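Waffle towels: fold in thirds or in half?

prelemero_kit
Posts: 283
I have 12 blue waffle weave towels and one shelf to put them on. Thirds come out lumpy for me. What do you all do?

Ayman Abdel Hamid
Posts: 1,722
Thirds, hem tucked inside. Mine are blue too.

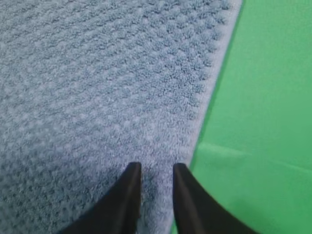
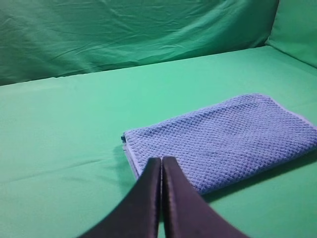
Pull the hem straight before the first fold and the lumps mostly go away.

amrani44
Posts: 736
Disagree. Half and half again is faster, and the shelf looks the same. I quit doing thirds in October.

prelemero_kit
My shelf is too shallow for halves. Will try the hem thing tonight.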